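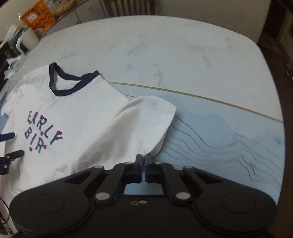

Mirenico Listings Support
Ticket status: Resolved
Category: Development pages / floor plans and availability
Raised by: Maja Śliwiński, sales office, Pemthorpe
Priority: Normal, raised to High on second update

Original report

The availability table on the Pemthorpe development page is showing the wrong floor plans. When a buyer selects a two-bedroom apartment in the Mansour building, the plan that opens is for a three-bedroom on the level above. The price and floor area in the table are correct. Only the plan and the balcony orientation are wrong.

Steps to reproduce:
Open the Pemthorpe page while logged out.
Set the bedroom filter to 2.
Select any apartment on level 3 of Mansour.
Click View plan.

Expected: the plan for the apartment selected.
Result: the plan for the apartment directly above it.

The Grunidura building on the same page is fine. We noticed after a buyer came into the display suite with a printed plan that didn't match the contract drawings. I have asked the sales staff to email plans by hand until this is fixed.

Browser: tried in two, same result in both. Also the same on my phone.

Support, first reply

Thanks for the detail. I can reproduce this on levels 3 to 17 of Mansour. Levels 1 and 2 open the correct plans.

Plans are matched to apartments by the lot code in the import spreadsheet. Can you confirm whether the spreadsheet for Mansour was replaced recently, and send me the version you uploaded? Please don't re-upload anything in the meantime, as that will overwrite the import log.

Maja Śliwiński

Spreadsheet attached. It was replaced in April when the architect's revised plans came through. The revision took out one apartment on level 3 to make room for the residents' lounge, so the lots after that one were renumbered. The plan files were sent to us as a zip and I uploaded them in the same session.

I have checked the lot codes in the spreadsheet against the contract drawings and they agree.
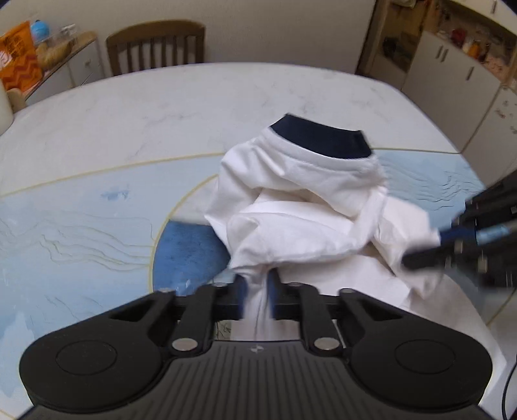 Support, second reply

The spreadsheet is correct. The fault is in the plan library. The zip contained files named with the new lot codes, but the library already held files with the old codes, and the import setting was Keep existing. Where an old and a new file had the same name, the new one was skipped. From level 3 up, nearly every name was already in use, so the page kept serving the old drawings under the new numbers.

The import log shows a green tick for skipped files, which I agree is misleading. I have logged that separately with the product team.

To fix it:
1. Go to Media, then Plan library, then Mansour.
2. Select all and choose Archive. Don't choose Delete, or the links in emails already sent to buyers will break.
3. Upload the zip again with the import setting on Replace.
4. Go to Availability and click Rebuild links.

The rebuild runs in batches of 1000 records and should finish in one pass for a site your size.

Maja Śliwiński

Done as far as step 4. The website is now correct for level 3 but levels 4 and up still show the old plans. I have cleared the browser cache and checked on a colleague's computer.

Can this be made high priority please? We have the next release of apartments going out tomorrow morning and the brochure has a QR code that goes straight to this page.

Support, third reply

Priority changed. The rebuild finished properly, but the page cache for the upper levels hadn't expired. I have cleared it from our end. Please check one apartment on each level and let me know of any that are still wrong.

Maja Śliwiński

Checked every level in Mansour. All plans now match the contract drawings, including balcony orientation and the storage cage numbers. Grunidura is unchanged.

One small thing: the thumbnail for the level 3 lounge still says "Residential lot" under it. Not urgent.

Support, closing note

The label comes from the lot type column. Change it from R to C in the spreadsheet for that row and save. There is no need to re-import the plans for a label change.

Import setting for this account has been changed so that Replace is the default for plan files. Photos and brochures remain on Keep existing. Closing the ticket. Reply to this thread to reopen it.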